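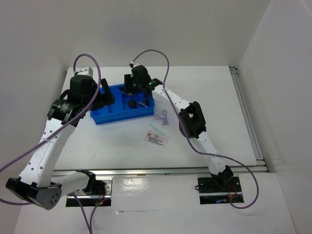 ## Nurnau 双臂工作台完成夹爪与腕部相机对比测试，全部记录 3 月开放

**Nurnau 讯** 我们很高兴地宣布，Nurnau 与控制器开发商 Skarico 联合进行的桌面双臂对比测试已经跑完。两套平行夹爪、两种腕部相机安装角度、两版控制器固件，全部在同一张白色台面上轮流上阵，累计完成 1400 次抓取。

测试任务是小件分拣：从蓝色分格料盘里取出零件，再放进指定的格子。台面上的东西都不大，深色圆形小件、细长的金属件，还有让人头疼的弹力带。弹力带没有固定形状，夹爪合拢的时机稍有偏差就会滑脱，团队为它单独安排了 227 次抓取，也从中学到了最多东西！

“我最兴奋的是腕部相机，”项目负责人 Dariusz Baran 说，“把相机装在腕部上方，夹爪快要碰到料盘的时候，隔板的边缘还看得清清楚楚。换角度之前，我们在这一步浪费了太多时间。”

走线也是这一轮的课题之一。两条手臂的紫色线缆都从腕部高高绕出，留足弯曲余量，再沿手臂垂下。负责装配的 Bogdan Borkowska 试过更紧凑的走法，最后还是选了现在这种：“看着有点张扬，但手臂转到极限位置也不会扯到接头，我很喜欢。”

### 几点初步结果

- 宽指夹爪抓圆形件更稳，窄指夹爪在格子角落里更灵活，两者各有用武之地。
- 新版固件让双臂在料盘上方交替作业时等待更短，动作也更顺。
- 薄卡片仍然很难从台面上直接拾起，104 次尝试的录像会一并公开，欢迎同行来挑毛病。

夹爪指尖由 Kołodziej 加工，照明方案来自 Millus。两家的工程师都到现场调试过，在此一并致谢。

### 开放与参观

抓取记录、相机标定文件和指尖图纸将于 3 月开放下载。Nurnau 实验室每周二下午接待来访，可以带上自己的小零件，现场放进料盘试一试。下一轮测试会加入软指尖，对弹力带的表现我们非常期待。

**媒体联系：** Nurnau 实验室，Dariusz Baran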